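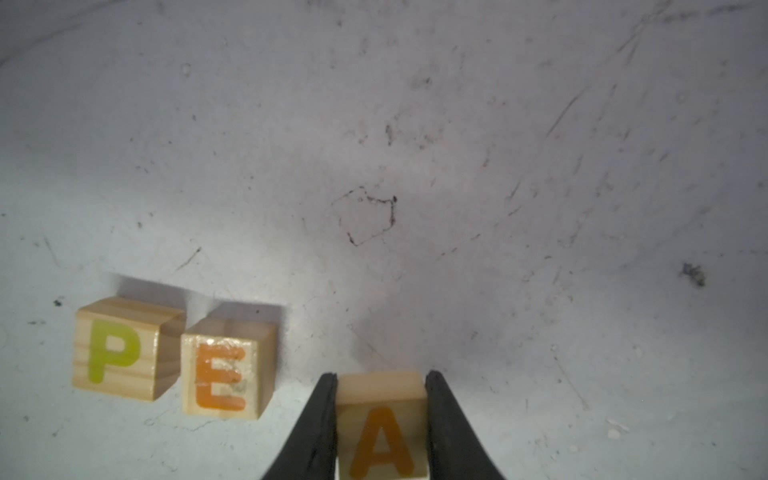

Lorna Baird
Systems Support, Telleck Research Computing

Setting up SSH keys so you can reach the Telleck login machines from home

If you log in to Telleck more than a couple of times a week, please, please set up an SSH key. It takes maybe one coffee's worth of time and after that you can hop onto the cluster without typing your campus password over and over. I put it off for my whole first year here and I still think about all those passwords!

These steps work on macOS, Linux and any recent version of Windows (the OpenSSH tools come with it now, so you can use PowerShell and skip the extra downloads). You need an active Telleck account. If yours has lapsed, write to the help desk first and come back when it's switched on again.

Before you start

Open a terminal. On a Mac that's the Terminal app, on Windows it's PowerShell, and on Linux you already know where yours lives. Then check whether you have a key already:

ls ~/.ssh

If you see a file called id_ed25519.pub, you have one, and you can jump down to "Copy the key to Telleck." If you get an error saying the folder doesn't exist, that's fine, the next step makes it.

Older accounts may have id_rsa and id_rsa.pub in there. Those will still work on our machines for now, but I'd make a fresh one while you're at it. The new kind is shorter and quicker, and it fits on one line in an email (the public half, I mean, never the other one).

Make the key

Type this, with your own username in place of mine:

ssh-keygen -t ed25519 -C "lbaird laptop"

The part in quotes is only a label. Put the name of the computer in it. When you have keys from three computers on your account and want to remove the one from the laptop you gave away, you'll be so glad you labeled them.

It asks where to save the file. Press Enter to take the default. Next it asks for a passphrase, twice. Nothing shows on the screen while you type, not even dots, so just keep going. Do use a passphrase. A few unrelated words strung together is great, and you'll only type it once per session after we set up the agent below.

You end up with two files:

id_ed25519 (private, stays on your computer)
id_ed25519.pub (public, goes on Telleck)

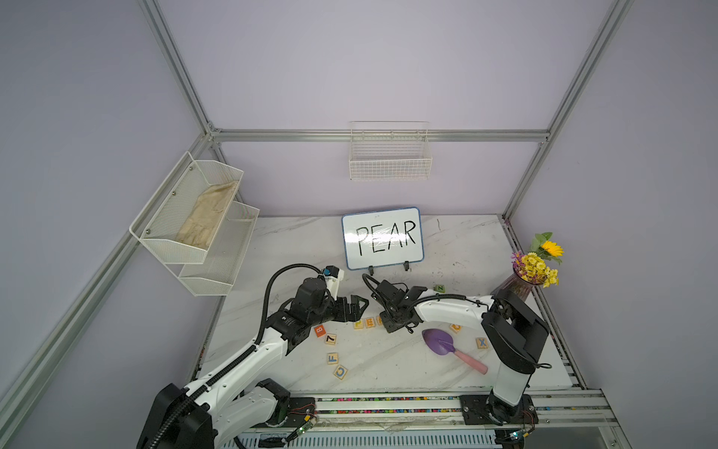
Copy the key to Telleck

On macOS and Linux there's a lovely little command for this:

ssh-copy-id username@brendis

Brendis is the outer login machine, the one that answers from off campus. Inside the lab network you can use the short name just like that. From home, use the full address in your welcome email. Type your campus password when it asks. With any luck this is the last time for a good long while.

Windows doesn't come with ssh-copy-id, so in PowerShell use this, all on one line:

type $env:USERPROFILE\.ssh\id_ed25519.pub | ssh username@brendis "mkdir -p .ssh && cat >> .ssh/authorized_keys"

Note the two arrows. One arrow replaces the whole file and wipes out any keys you put there earlier. Donnie Gunn did that to himself on a Monday and spent the morning locked out of his own account, and he maintains the machine.

Now try it:

ssh username@brendis

You should be asked for your passphrase (the one you just made up) and land at a prompt. Hooray!

Give it a short name

This is my favorite part. Make a plain text file called config inside your .ssh folder, no extension, and put this in it:

Host brendis
 HostName (full address from your welcome email)
 User username
 ServerAliveInterval 51

Host fanik
 HostName fanik
 User username
 ProxyJump brendis

Save it, and now "ssh brendis" works from anywhere, with no username and no long address. Even better, "ssh fanik" goes through Brendis for you and drops you straight onto the compute machine. You never have to log in twice. The same short names work with scp, rsync and the remote window in most code editors, so you can open a folder on Fanik and edit it as if it were on your own disk.

The ServerAliveInterval line sends a tiny message every 51 seconds so home routers don't hang up on you while you're reading. You can pick a different number if yours is especially impatient.

If you use Notepad, watch out for it saving the file as config.txt. Choose "All files" in the save box.

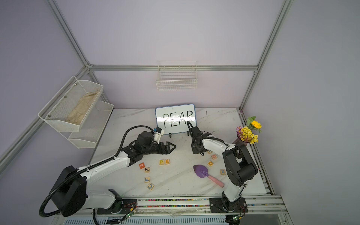
Photo: Siddiqui Lab

Let the agent remember your passphrase

On a Mac:

ssh-add --apple-use-keychain ~/.ssh/id_ed25519

On Linux, most desktops start an agent when you log in, so plain ssh-add is enough. On Windows, open PowerShell as administrator and run these two once:

Set-Service ssh-agent -StartupType Automatic
Start-Service ssh-agent

Then close that window, open a normal one and run ssh-add. To see what the agent is holding, use ssh-add -l.

When it doesn't work

It still asks for the campus password. Nine times out of ten the permissions on the server side are too loose. Log in with your password and run:

chmod 700 ~/.ssh
chmod 600 ~/.ssh/authorized_keys

Your home folder itself also can't be writable by your group. If you opened it up to share files with a labmate, run chmod g-w ~ and use the project space for sharing.

"Host key verification failed." We rebuilt Fanik in July, so if you connected before then your computer remembers the old one. Check the new fingerprint against the one on the Telleck status page, then clear the old entry with ssh-keygen -R fanik and connect again.

"Too many authentication failures." Your agent is offering every key it has, and Brendis gives up after 3. Add these two lines under the Brendis and Fanik entries in your config file:

IdentityFile ~/.ssh/id_ed25519
IdentitiesOnly yes

The connection just hangs. Try it from your phone's hotspot. Some hotel and café networks block SSH completely. After several wrong passwords Brendis also blocks your address for 24 hours, and the help desk can lift that sooner if you send us your username and the address you're connecting from.

For anything else, run ssh -v brendis and paste the output into your help desk ticket. It's long and ugly and we love getting it. Leave out your private key, though!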